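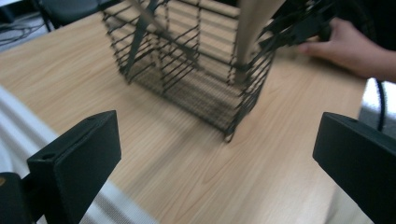
Wire baskets for paper and other flat things

A wire basket is one of the cheaper ways to keep paper off a table. It holds mail, folders, cardboard sheets, wrapping paper and the envelopes you mean to use again. You can see what is in it from any side, and dust falls through the bottom. The same open wire causes most of the trouble people have with these baskets, and all of it can be fixed with things already in the house.

Choosing the basket

Take the largest sheet you plan to store and stand it in the basket before you buy, or measure it at home first. A tall sheet can stick up past the rim as long as at least half of it is below. Any more than that and it will lean, then bend. Check the gap between the wires too. Closely stacked wires on the sides hold paper well. Wide gaps let the corners of envelopes poke out and catch on sleeves.

Look at the welds where the wires meet. Run a finger along the rim and the inside corners. A rough spot can be taken down with fine sandpaper (600 grit is fine) and touched up with a little black enamel. Let it dry overnight before paper goes back in.

Protecting the table

Bare wire will mark a wooden tabletop, mostly when the basket is dragged. Lift it to move it. If it stays on the table for good, do one of these:

Stick small felt pads under the corners. They come off wire easily, so wrap a strip of felt around the bottom wire and glue the felt to itself.

Cut a piece of cork or thick felt slightly smaller than the base and set the basket on top.

Slit a short length of clear aquarium tubing down one side and snap it over the bottom wires. Duván Londoño wrote in with this one, and it has held up best of the three on our own table.

Pale scuffs in an oiled finish can usually be rubbed out along the grain with a soft cloth and a drop of the same oil. Varnish is harder. Try a little paste wax first.

Lining the bottom

Thin paper sags between the wires and picks up a grid pattern if it sits long enough. A piece of cardboard on the floor of the basket stops this. Trace the base, cut just inside the line, and snip the corners off so it drops in flat. The side of a shipping box is good enough. Replace it when it gets soft.

Keeping tall sheets upright

One sheet by itself will slide down and curl. Put it against a long side and not in a corner, with something stiff behind it. Other ways to hold it:

Clip the sheet to the top wire with a binder clip or a clothespin.

Slip its lower edge behind a side wire, if the paper is heavy enough not to crease.

Thread a strip of elastic through the wires from one side to the other, a few inches above the floor, and tie it on the outside. This makes two sections.

Aníbal Correa cuts dividers from old folders and hooks them over the rim by folding down the top inch. Label the fold with a marker.

Filling and emptying

Put the tallest things at the back and the smallest in front. Leave enough room to get your fingers in. When you pull a sheet out, hold the rim with the other hand so the basket does not tip or follow it across the table. Lift straight up until the bottom edge is clear of the wires.

Go through the whole basket every 10 days or so. Anything that has been through two rounds untouched goes in a file or in the recycling.

Cleaning

Take everything out, including the liner. Brush the wires with a dry paintbrush, then wipe with a damp cloth and dish soap. Dry it right away with a towel, especially at the welds, where rust starts first. Do not put paper back until the basket is fully dry.

Last updated 2026-04-15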